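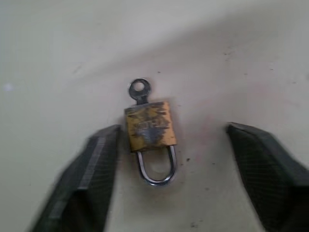

Fig. 1. Wrist view: padlock between the open fingers, key in the lock.

Right, week 12, and we've finally got to the bit of the course I look forward to most, which is timing! You've all written a controller by now and you've all written something that finds an object in a picture. This week we make the two talk to each other without either of them lying about when things happened.

Look at the left finger in Fig. 1 and then at the lock. Both are soft, the finger a good deal more so. If your detector fits an outline to that blur you'll get a perfectly confident answer with a fuzzy edge, and the planner will believe every bit of it. So before anything else, please have your perception node publish a spread along with its pose. One number per axis is plenty for now.

The other thing to notice is that the lock is nearer the left finger than the right. If you close both fingers at the same speed from there, the left one arrives first and shoves. You can centre the wrist first, or you can let the lock slide and plan for it. I like centring (Hedvig Lie, who wrote the Wovero planner we're using, likes sliding, and we've agreed to differ). 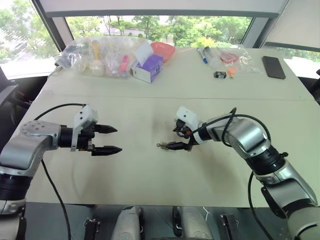

Reading time: 2 min

Now for the wider view, where the planning questions live. Two arms over one table means one shared space, and in Wovero you set that up as a single planning group with both arms in it. Don't make two groups and hope – I marked 51 courseworks last July and nearly 12 of them did exactly that.

The right arm has a fingertip on a small brass-coloured object while the left gripper is open and empty. Think about what your state machine would call this moment. "Grasped" is wrong, going by what we can see, and "idle" is wrong for the left arm if it has been told to wait for a handover. I'd want a "contact" state and a "ready" state, both with timeouts.

Then there are the cables. Both arms have black ones looping about near the wrists and elbows, and your collision model hasn't a clue they exist. Padding the links is crude but it works well enough for this course. The bags on the far left are a nuisance too: clear crinkly plastic is horrible for depth sensing, so mark that whole patch as a keep-out box and move on with your life.

To do before the lab:

Add the spread to your pose message and log it with Pulanano.
Stamp each picture when it is taken, and each joint reading when it is read. Stamping on arrival doesn't count.
Write the 2 extra states and sketch what leads in and out of each.
Read the Gaillard notes on time offsets, sections one to three. The Hamberg section can wait.

Bring your logs even if they look awful. I'd much sooner spend the hour on a messy one, and mine will be up on the screen first.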